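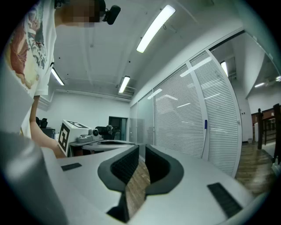
Wooden floor, glimpsed through the opening of a hand-held gripper.

Kellia Stop Timing, data card

Summary

Kellia Stop Timing is a table of dwell times for on-demand minibuses in the Delaritz service area. Each row is one stop event: the vehicle halts, the doors open, riders get on or off, the doors close. The table is meant for fitting and testing dwell time models used in route planning. It holds no route geometry and no fares.

Contents

stops.csv: 341 stop locations, with curb type and posted stopping limit
events.csv: 1,365 stop events
splits.csv: train and test assignment, by stop

Fields in events.csv

event_id: integer, unique
stop_id: key into stops.csv
t_halt, t_open, t_close, t_move: seconds after local midnight
n_on, n_off: riders boarding and leaving
ramp: 1 if the ramp was deployed, otherwise 0
source: "door" or "manual"

Times with source "door" come from the door controller log. Times with source "manual" were entered by the driver on the Clurnus tablet and are rounded to the nearest 5 seconds. Do not mix the two when estimating variance.

Processing

Events shorter than 3 seconds were dropped. Halts longer than 1,000 seconds were treated as layovers and removed. Two halts at the same stop with less than 100 meters driven between them were merged, keeping the first t_halt and the last t_move.

Known issues

Vehicles on the Lombardi loop ran with a faulty rear door sensor through March. For these rows t_close is copied from t_move.
n_off is blank where the rider count did not balance at the end of a shift.
Curb type was coded before the Delaritz bus lane was repainted and has not been updated.
Ramp events are rare. The test split should not be used to report ramp results on their own.

Loading

Files are UTF-8, comma separated, with one header row. Blank means missing. Read stop_id as text, as some values have leading zeros.

Changes

1.1: fixed shifted n_on values in manual rows
1.0: first release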